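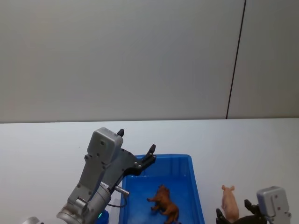

4. Setting Up Your Statement Desk

Welcome to the part of Jeveck we get the most happy mail about! The Statement Desk collects official statements from ministries, councils, parties and press offices, and puts them in one list where your reporters can read, check and quote them. Once it's running you'll wonder how you ever kept up with all those separate inboxes.

You need an Editor or Desk Chief account for this section. Reporter accounts can read the desk but can't change its sources.

4.1 Add your first sources

1. Open Desk > Sources and click New Source.
2. Type the name of the office exactly as you want it to show up in your stories. "Wurkcombe City Council Press Office" is better than "council," because Jeveck copies this name straight into the attribution line.
3. Paste the address the office sends from. You can add up to 11 addresses for one source, so go ahead and put in the weekend duty desk too.
4. Pick a language. If the office sends in two languages, pick Mixed, and both versions will be filed side by side (a lovely thing on a busy election night).
5. Click Save, then Send Test. A gray dot next to the name turns blue when the test comes back.

Note: The starter list has 61 offices already filled in for the Saithong edition. Turn off the ones you don't cover. Deleting them also removes their archive.

Caution: Never mark a source as Verified on the strength of an email alone. Call the office on a number you already have.

4.2 Choose how statements are sorted

Open Desk > Sorting. New accounts start with By Time, which is fine for a small newsroom. We love By Topic, though, and it only takes a minute to switch!

1. Select By Topic.
2. Drag the topics you use most to the top: Appointments, Budget, Condolences, Court, Foreign Affairs and so on.
3. Under Condolences, turn on Hold for Editor. Statements about a death will then wait until an editor has read them, and no alert goes to readers' phones.
4. Set the length limit. Anything over 3,000 words is filed as a Document, with a short extract on the desk and the full text one click away. 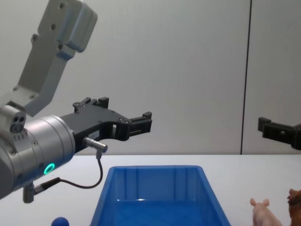

Fig. 4-2. Black gripper on the silver wrist, green ring lit.

4.3 Quote from a statement

1. Open the statement and highlight the words you want.
2. Click Lift Quote. The quote lands in your draft with the speaker, the office and the time of issue attached.
3. If you trim the middle, Jeveck adds the ellipsis for you. Check that the meaning still holds.
4. Translated quotes carry a small T. Leave it there until a second person has read the original.

Note: Offices do correct themselves. When a new version arrives, every draft that uses the old one gets a yellow bar across the top. Click Compare to see the two texts line by line. It's a real treat to use!

4.4 Bring in an older archive

If you're moving from Firnolier, export your statements as a single file and choose Desk > Import. Our own test archive held 1,517 statements and came through with its dates and topics in place. Statements with no sender go to a folder called Unsorted.

Caution: Files exported before 11/7/20 don't include correction history. Keep the old archive readable until you've copied over any corrections you need.

Next: 5. Alerts and Embargoes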